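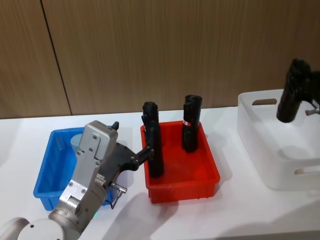

What's in the Wamel set?
Press notes on foreign ministers' meetings, 75 files, one per visit. Plain text, UTF-8.

Gathered by Karagiannis, last update September 27, 2020. Dates are as anounced — talks that got moved keep the old one. 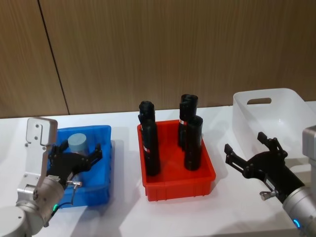
Joint statements sit in their own folder, 60 of them, both languages where we had both. April is patchy, will fix.

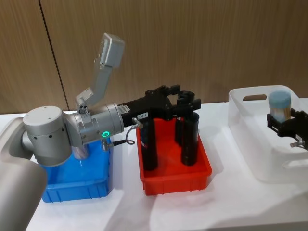

Known gaps

2 files have no host country. Embassy names not checked yet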